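Animal-print wallpaper (pictorial)

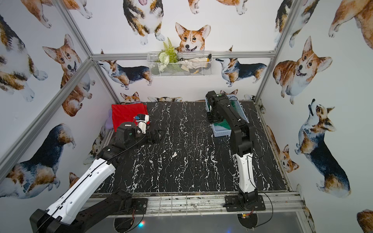

Wallpaper with a print of watercolour corgis.

Pictorial animal wallpaper is wallcovering printed with recognisable animals, as opposed to papers that copy the markings of fur, skin or feathers. It is one of the liveliest branches of the whole trade. Birds, dogs, cats, hares, fish, insects and farm animals have all appeared on it, in styles that run from careful natural history drawing to loose brushwork and cartoons. The papers are sold for nurseries, hallways, cloakrooms and kitchens, and also turn up in cafés, shops, vets' waiting rooms and temporary interiors.

Terms

The trade usually separates a pattern, which repeats at a fixed distance, from a mural or scenic, which runs across several lengths without repeating. A single drawn unit is called a motif. A paper with one kind of animal scattered over a plain ground is often called a spot paper or a toss, the second word coming from the way the motifs look as though they had been thrown down and left where they fell. In a toss the animals may face any direction, even upside down. A paper in which every animal stands on its feet is a one-way pattern, and the decorator has to keep all the lengths the same way up.

History

Birds came first in any number. Chinese papers painted by hand and brought to Europe from the late seventeenth century onwards showed pheasants, cranes and small songbirds among flowering branches, and they are still wonderful things to stand in front of. No two lengths were alike. Owners sometimes cut spare birds from leftover sheets and pasted them over joins or damaged places, a trick that can still be spotted in surviving rooms.

Block printing made repeated animals possible at a lower price, though every colour needed its own carved block and its own pass. Machine printing from rollers followed in the nineteenth century and brought wallpaper within reach of a great many more homes. Nursery papers grew up alongside it. Late Victorian makers took rabbits, geese and storybook mice straight from children's books, and some of the best illustrators of the time drew for the wall as well as the page.

The period between the wars favoured borders and cut-out friezes. A plain or lightly mottled paper was hung first, and a strip of marching ducks or running hounds went above the picture rail. After the war screen printing allowed bigger repeats and flatter, brighter shapes, and the fish, cockerels and black cats of the 1950s kitchen are now eagerly collected.

Dogs as a subject

Dogs deserve a section to themselves. Early dog papers were mainly sporting ones, with hounds, spaniels and pointers set in small landscapes. Breed papers, in which a single pet breed fills the wall, are a much later taste and owe a great deal to digital printing. Terriers, dachshunds, pugs and corgis all suit the job beautifully, as each has an outline that reads at once from across a room. The corgi is a particular gift to the pattern designer. It has short legs, large upright ears and a long low body, so it fills a rough oblong and packs well with its neighbours.

Designers of breed papers normally draw a set of poses and shuffle them. A sitting dog, a dog seen from behind, a sleeping dog and a running dog are enough to start with. Too few poses and the eye picks out stripes of identical animals; too many and the paper loses its rhythm.

The watercolour manner

Watercolour has been the most popular manner for animal papers since digital printing became common. Older methods struggled with it. A wash that fades from dark to pale contains a huge number of tones, and a block or roller lays down one flat colour at a time, so the effect had to be built from dots or fine lines. A digital press prints the wash more or less as it was painted.

The artwork is generally painted on paper, scanned and cleaned up. Cleaning up is slow and rather absorbing work. The white of the paper must be removed without trimming off the soft edge of the wash, and paint blooms, those feathery marks left where wet colour ran into damp, are kept or painted out according to taste. Some studios leave pencil lines showing, to lovely effect.

Ermelinda Azevedo and the Narby papers

A much-loved group of modern animal papers came from the small works at Narby, run under the name Rebelo. Its chief designer, Ermelinda Azevedo, trained as a botanical painter and turned to animals when she was asked for a hare to fill a gap in a fern pattern. The hare outsold the fern, and she went on to draw 29 animal patterns for the firm.

Her best-known design is Gomer, a toss of sleeping farm dogs in brown and grey washes on an off-white ground. The first printing ran to 3491 rolls. Its repeat is unusually long, and the dogs are placed so that no tail touches another dog, a rule Azevedo kept to in all her later work. Jukero, its companion paper, uses the same ground with small wading birds and was meant for the ceiling or for the wall above a dado. The two are often hung together, and the pairing is a delight in a narrow hallway.

An exhibition of her drawings and trial prints opened at Narby on November 29, 2018 and stayed up until the following April. It brought together 411 sheets, many of them never shown before, along with the scrapbook in which she pasted every rejected colourway. Her notes in the margins are brisk. Beside one orange and lilac trial she wrote only "poor dogs".

Hanging

Animal papers are hung like any other pattern, with a few points of their own. The match printed on the label may be straight, where the same part of the design falls at the same height on every length, or half-drop, where each length is shifted by half a repeat against the last. Half-drop hides the repeat better but wastes more paper.

Most decorators like to start with a whole animal below the ceiling line. Heads lost at the top of the wall are far more noticeable than feet lost behind the skirting. On a chimney breast the first length is usually centred. Inside corners are forgiving, while outside corners can bend a dog neatly in two, and it is well worth shifting the starting point to avoid a fold across a face.

Spare rolls should come from the same batch, as colours vary slightly between printings. Washes show this less than flat colour does.

Collecting

Complete rolls of older animal papers are scarce, and most collections are made up of offcuts, sample books and pieces rescued from behind cupboards. Sample books are the great prize. The Rebelo trade book of Azevedo's years holds 857 samples, counting every colourway, and copies with all the pages present rarely come up for sale. Offcuts keep best flat, in the dark, between sheets of acid-free tissue.

See also

Chinoiserie
Frieze (wallpaper)
Half-drop repeat
Nursery decoration
Toile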